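28 March 2026 - eye detector, sim renders

Moved the potato scans into the Veltirora renderer this morning, white background, even light, no arm loaded. Batch is 242 renders at 16 per scan seed. Edin wants the pick planner to get eye positions before it chooses a grasp, so the detector has to stop calling every dark mark an eye.
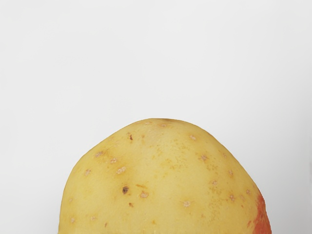
Raised the blob threshold and added a check on local relief. Dark brown spots now mostly drop out, pale eyes stay. Segmentation still splits the mask where yellow skin goes to orange-red - probably the hue term in the cost. Set its weight to 2 and it got worse.

To do:
- rerun with hue off
- put shadows back in, they are off in the config
- ask Zorica which camera pose the Lodska cell uses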